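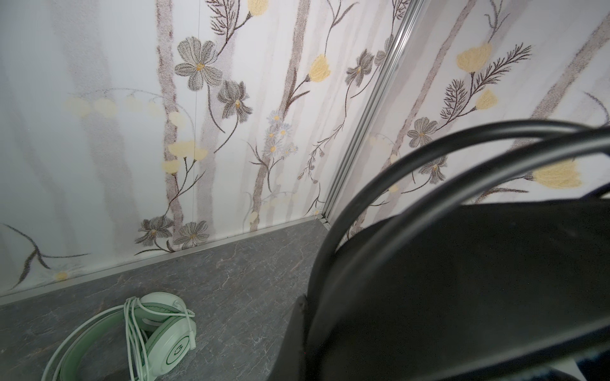

Mon 22 November

The wallpaper is finished. I started it in October and thought it would take a weekend, so that tells you how good I am at estimating.

I went for the flowered one in the end. It has a white background with pale grey stripes up it, a bit like tree trunks, and grey and yellow flowers over the top. My other choice was a plain green from Trummer, which I had on a sample card for weeks and went off a little more each time I looked at it. The flowered paper came to £87 for what I needed, and the paste and a new brush were on top of that.

The walls go round three sides of the worktop, so there were two back corners to deal with. I had read that you should wrap the paper round a corner by a small amount and start the next length over it. I tried that on some lining paper and made a mess of it. What I did in the end was stop each side at the corner and cover the join with aluminium trim. It looks neater than my cutting does. I put more of the same trim along the bottom edge.

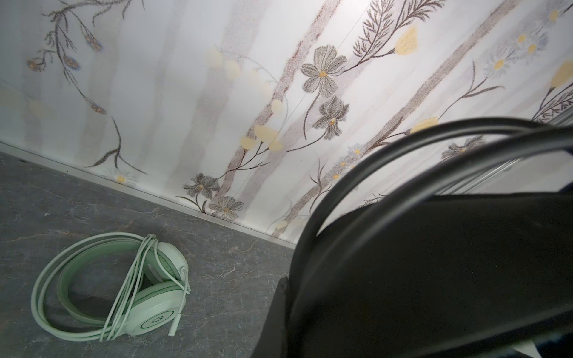 The bottom edge was the slowest part. The worktop is grey with a marbled pattern and it shows every bit of paste, so I kept a damp cloth in one hand the whole time. I cut the strip with a junior hacksaw and filed the ends. My first piece came out short and is now in the shed with the other short pieces.

There is a seam in the middle of one wall. It's thin and straight and I can live with it. I did try to match the pattern across it and I think I got most of the stems to meet. The roll said to leave it overnight before pressing the edges down again, and I left it two nights.

A few things I would do differently. I'd buy one more roll, as I had hardly any left over for patching. I'd change the knife blade after every length. I used one blade for the first three and you can feel it if you run a finger down the edge.

What I haven't sorted out is the cables and small bits that end up on the worktop. I have a compartment case for the little things, but the cables just get coiled and put down wherever there's a space. I asked on the Skulthorpe page what other people do with theirs. 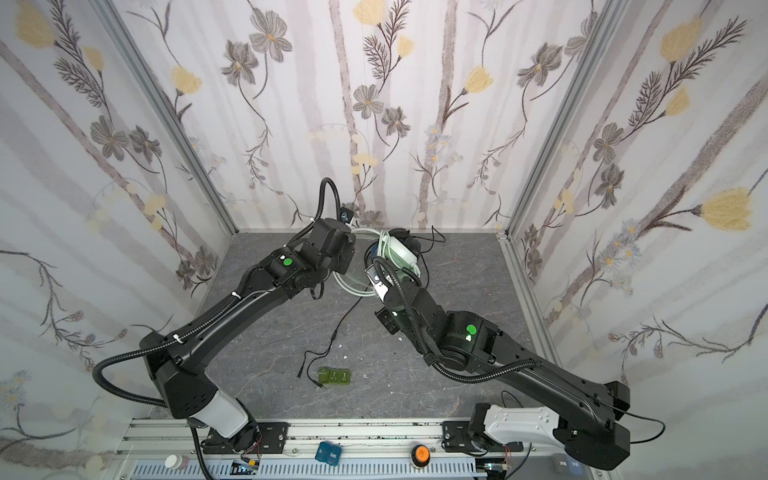
Seraina Schnyder wrote back that she ties each coil with a strip of old cotton and hangs the lot from hooks under the bench, longest at the back, and that anything she hasn't unhooked in a year goes. She also said not to put hooks through new wallpaper until I'm sure where I want them. I'll have a look underneath this week and see if there's room.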